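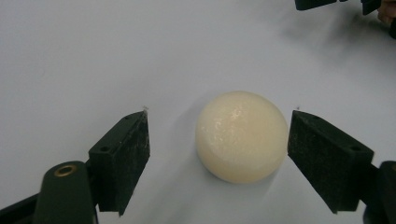

## 4. Keeping and using single-purpose tools

### 4.1 What households said they owned

The diaries described in Section 3 were meant to record use, but the first thing they showed was how poorly people knew what was in their own kitchens. Each household was asked to write a list of its hand tools before opening any drawers, and then to write a second list with the drawers open. The second list was longer in nearly every home. The tools missing from the first list were mostly of one sort: they did a single job, they were cheap, and they had been bought or given some years before. Cherry stoners, melon ballers, butter curlers, egg slicers and pastry crimpers were all commonly left out. Knives, peelers and wooden spoons hardly ever were.

We treat this gap between the two lists as a measure in its own right and call it the forgotten share. It was much the same in Grernemley and Jestwood, although the two towns differ in the age of their housing and in the size of their kitchens. We had expected the forgotten share to be higher in Jestwood, where kitchens are larger and have more storage. The larger kitchens did hold more tools, but their owners also wrote longer first lists, and the two effects came close to cancelling each other out.

Forgetting a tool did not mean that it was unused. Several diaries record a tool that was absent from the first list being used within the same week. When asked about this in interview, people tended to say that they would not have thought of the thing until they wanted it. One man in Grernemley said that he could not have told us he owned an apple corer, but that he could have found it in the dark.

### 4.2 Frequency and occasion

Of the 100 households recruited, 81 returned a diary that was complete enough to use. The pattern of use across these diaries falls into two kinds, which we call steady use and occasional use. A tool in steady use appears at fairly even gaps, usually tied to a meal that is repeated often, such as a packed lunch or a weekend breakfast. A tool in occasional use appears in a cluster and then not again for a long time. Cake tools are the clearest case. They come out for birthdays and in the weeks before Christmas, and a diary kept in January would suggest that many homes do not own them at all.

This matters for how earlier surveys should be read. A survey that asks whether a tool was used in the past month will count steady use well and occasional use badly. It will also tend to label the second group as clutter. Our interviews do not support that label. People who used a tool only for one yearly occasion often valued it more than one used weekly, and were more likely to know where it had come from.

Egg slicers are useful for comparing the two kinds of use, as they are common in both towns and are used in both ways. In some homes the slicer was part of making sandwiches and was washed and put back several times a week. In others it came out only when there were guests, to prepare a salad or an open sandwich that was meant to look neat. The tool is the same and the food is the same, but the place where it was kept was quite different. Steady users kept it in the top drawer with the cutlery or left it on the rack. Occasional users kept it at the back of a lower drawer or in a box with other things for parties.

Some users also applied the tool to foods other than egg. Mushrooms and strawberries were mentioned most often, followed by soft cheese and banana. Violeta Fuentealba, who coded the diaries for both towns, recorded these as secondary uses only where the diary named the food. Entries such as "used slicer for lunch" were left as unspecified, even where the rest of the day's notes made the food fairly plain. Our figures for secondary use are therefore on the low side.
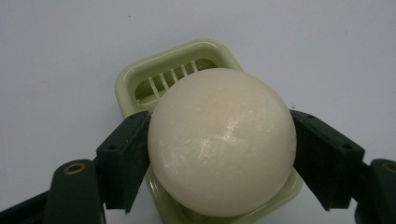 Secondary use was closely linked to how long a household had owned the tool. New owners used a slicer for its stated purpose or did not use it. Those who had kept one for many years were more willing to try it on something else, and in a few homes the secondary use had become the main one. We found the same thing with garlic presses, which were used for ginger, and with melon balls scoops, which were used to core pears.

### 4.3 Material and perceived quality

The interviews covered 40 households, chosen so that both towns and both kinds of use were represented. People were asked to pick out one single-purpose tool and to talk about how it was made, how well it worked and whether they would replace it. No list was offered, and no one was asked about plastic or metal unless they brought it up first. Most did.

Metal was linked to long life and to older relatives. Plastic was linked to ease of cleaning and to low price, and was often spoken of with a kind of apology. Colour came up only for plastic tools. An egg slicer such as the pale mint-green plastic one in Figure 2 would be called "the green one" by its owner, while a metal tool of the same type would be called simply "the egg slicer". Owners of coloured tools also found it easier to say where the tool was kept, and several of them said that they looked for the colour and not for the shape when they opened the drawer.

This finding bears on the forgotten share discussed above. Tools in a light or bright colour were left off the first list less often than tools in bare metal. The difference is small and we would not want to press it, given that colour was not recorded for every item in the second list. Samran Saithong has since gone back to the drawer photographs taken in Jestwood to fill some of the gaps, and the corrected table is the one used here.

Perceived quality had little to do with whether a tool was kept. Many people kept tools that they said worked badly. A blunt cherry stoner or a slicer with a slack wire was more often put back than thrown away. The reasons given were that it had been a present, that it might be mended, or that it was not worth the trouble of deciding. The last of these was the most common, although it was rarely put in those words. People said that they had "never got round to it" or that it was "not in the way".

### 4.4 Getting rid of tools

Very few tools left the households during the diary period. Where one did leave, it was usually as part of a larger event such as a house move, a new kitchen or a death in the family. We have only a small number of cases in which a single tool was picked out and thrown away by itself, and all of these followed a breakage. Worn-out tools, as opposed to broken ones, stayed.

Hedlund argues that small household goods leave the home by one of two routes, which he calls sorting and failure. Our material fits this fairly well. Sorting is a decision made about many things at once, usually under pressure of time or space, and single-purpose tools do badly in it. Failure is a decision made about one thing, and is hardly a decision at all. What Hedlund's account leaves out is the traffic between homes. In both towns, tools were lent to neighbours and grown-up children and did not come back. The lender often still counted the tool as their own and wrote it on the first list, where it then had to be struck out once the drawers were open.

Lending of this sort was more common in Grernemley, where more of the households had relatives living close by. It applied mainly to baking tools. We recorded no case of an egg slicer being lent, but two of those interviewed had been given one by a parent who was moving to a smaller home.

Charity shops took many of the tools that were sorted out during a move. The Cokard shop in Jestwood allowed us to look through its kitchen shelf in August 2018, after the diaries had been returned. The shelf held much the same range of tools as the diaries had led us to expect, with one exception. There were no garlic presses, though almost every diary listed one. The shop's staff told us that presses are handed in but sell on the day they go out.

### 4.5 Limits of the material

The households that returned a usable diary are unlikely to be typical of those that did not. Keeping a diary of kitchen tools takes some patience, and people who cook seldom may have found little to write. Homes in which several people cook are also a difficulty, as the diary was usually kept by one person. In some of these the diary keeper recorded only their own use, and in others they asked the rest of the household at the end of the day. We could not always tell which had been done.

The terms used for tools varied a good deal. A fish slice in one diary was a spatula in the next and a turner in a third. Where the second list came with a drawer photograph we used the photograph to settle the matter. Where it did not, the item was placed in a general group and left out of the comparisons in Section 5.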